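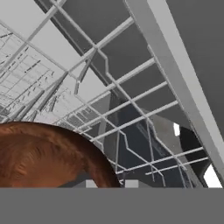 April, 7:40 am

Sourdough log, batch 2. Rye starter from Esperanza Vallejo, fed last night, doubled by six. 722 g flour this time (was 758, too stiff), 300 g of that the Kasedbridge wholemeal. Salt in late, forgot it agian.

Bulk went fast, kitchen warm. Shaped tight, into the Sestlow basket. Scored deeper than batch one.
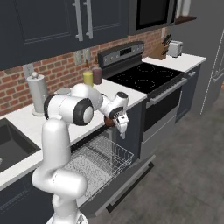
Counter side, dishwasher open, rack out.

Crumb still gummy near the base. Longer bake or less water? Ask Esperanza what she does with the Palacios flour. Dont cut it hot next time. Starter back in fridge, needs feeding before the weekend.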